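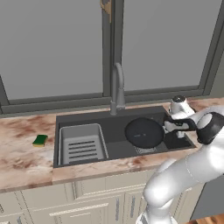

Review: the Surham folding print easel and mount kit

I've been collecting aviation prints for years and until this autumn most of them lived in tubes under the spare bed. Framing is dear, and my walls gave up a while ago. So when my niece gave me the Surham kit for my birthday in September I was pleased, if a bit doubtful (I've owned wobbly easels before, and one of them put a corner through a very nice Lancaster).

Well, I love it! The kit is a folding beech easel, a stiff backing board, a clear front sheet and a bag of 8 soft clips that hold the lot together. You slide the print between board and sheet, put the clips on round the edges and stand it on the ledge. No tape, no glue, nothing touching the picture that you'd regret later. Changing one print for another takes me as long as boiling the kettle, and I now do it far more often than I need to.

Size and fit

The board takes anything up to the larger sort of limited edition print, margins and all. My biggest is a Sunderland flying boat coming in over a harbour at dusk, number 115 of 400, signed in pencil low down in the margin. With a frame the signature nearly always ends up hidden by the mount, but the clips only bite a sliver of paper, so it's all on show. Smaller prints look a bit lost on the full board. Grallow do a set of black card surrounds that fit, sold separately, and I'd say get them if you have a lot of smaller work.

The clear sheet

Very good in lamplight, less so opposite a window, where you'll see yourself before you see the Hurricane. It also picks up fluff when you peel off the film, so do that slowly and have a soft brush handy. I can't find anything about fading protection in the leaflet, and I'm keeping mine well out of the sun.

Putting it together

There are 11 screws, all the same length, thank goodness. The drawings are clear apart from step four, where the back leg is shown upside down. Leidy Echeverri at our print club had the same trouble with hers and ended up with an easel that bowed politely to visitors. Turn the leg so the notch faces down and it's rock solid.

Anything I'd change? A carrying bag would be lovely for club nights, and the little brass chain looks thinner than I'd like. Small grumbles. I've already asked for a second one for Christmas, and the Sunderland is staying up until then.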